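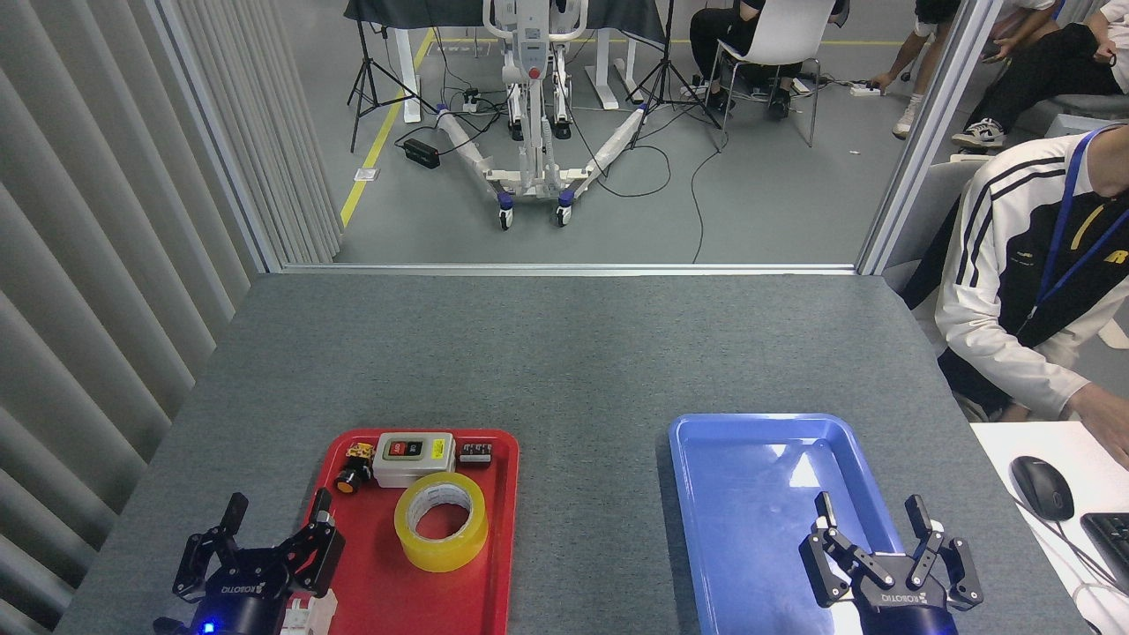

Boat day and guesthouse checklist, Tufa and the Ronevwood coast

Search this site
Type a place or a topic
Go

We do this list every time we take a boat tour or check into a small guesthouse, and I love it more with each trip. It takes a few minutes, it calms down the nervous ones in our group, and it has led to some of the nicest chats I've had with skippers. I've filled it in with my comments from our July trip so you can see how it works in real life. Copy it and change whatever you like!

PART ONE: THE ROOM (Tanon guesthouse, top floor)

1. Walk from the room to the nearest exit without using the elevator.
OK. Two flights down, wide stairs, handrail on one side. We did it again after dinner with the lights low and it was still easy.

2. Find the second way out.
OK. It's through the breakfast terrace, and what a terrace! Lemon trees on both sides and the whole harbor underneath. The gate has a push bar that opens outward.

3. Smoke alarm in the room.
OK. Pressed the test button, got a good loud beep. Warn the people next door first (sorry, neighbors).

4. Windows and balcony.
Comment: the railing was solid and came up past my waist, but there was a low bench pushed right up against it. We were traveling with my sister's two little ones, so I slid the bench over to the other wall. Tiruwork Derese at the front desk came up to have a look when I mentioned it and said she'd move the ones in the other family rooms too. Lovely woman, and she also told us where to get the good almond pastries.

5. Door lock and chain.
Lock OK. Chain missing one screw. Reported at check-in, fixed by the time we came back from our swim.

6. Hot water.
Comment: very hot, very fast. Run the cold first if you have kids.

PART TWO: GETTING TO THE HARBOR

7. Seat belts in the transfer van.
OK in every row except the back left seat, where the buckle was stuck under the cushion. I fished it out. The driver waited until we were all clicked in, which I really appreciated on that road. It's 602 bends if you believe the sign in the cafe at the top, and I was much too busy looking at the sea to check.

8. Meeting point in daylight and shade.
Comment: bring hats. The meeting point is the fountain in the main square in Tufa and there is no shade at all before the bakery puts its awning out. We were there at 7 and it was already warm.

9. Steps down to the pier.
170 steps, uneven near the bottom, with a rope on the sea side only. Sandals with a back strap were fine. My brother-in-law's flip-flops were not, and he went down most of it barefoot. If you have bad knees, ask for the road pickup when you book. It costs nothing extra and the van drops you right by the boats.

PART THREE: THE BOAT (Stilter, half-day coast and caves)

10. Life jackets, adult sizes.
OK. Under the bench seats, dry, straps all working. Try one on before you leave the pier so you aren't learning the buckles later.

11. Life jackets, child sizes.
OK after asking. They were in the front locker and the skipper brought them out straight away. Both kids wore theirs all morning and thought they looked like astronauts.

12. Safety talk before leaving.
OK, and a really good one! He did it in Italian and English, showed us the radio and the fire extinguisher, and made my niece repeat where the ladder was.

13. Swim ladder.
Comment: the bottom rung is slippery. Go up slowly and hold both sides. The water in the second cave is so clear and so blue that you will want to get back in the minute you're out, so you'll get plenty of practice.

14. Weather call.
OK. The skipper phoned the harbor office while we stood there and told us the wind would pick up after lunch. We skipped the last beach and stopped for 60 minutes in a little cove instead, with peaches and cold water from the cooler. Best part of the day for me.

15. Head count after each swim stop.
OK at both stops. Out loud, every name.

STILL OPEN

Item 5: check the chain again next visit.
Item 9: ask whether the rope could run on both sides.
Item 13: suggest a grip strip for the bottom rung. The skipper liked the idea and wrote it on his hand.

Everything else passed, and we've already booked the Tanon again for next summer, same floor, same terrace.

Recent posts
Where to eat in Ronevwood with picky kids
Packing for a boat day: what I leave at home now
Tufa by bus, with a map of the stops
Our favorite almond pastries, ranked by my sister
Early ferry or late ferry?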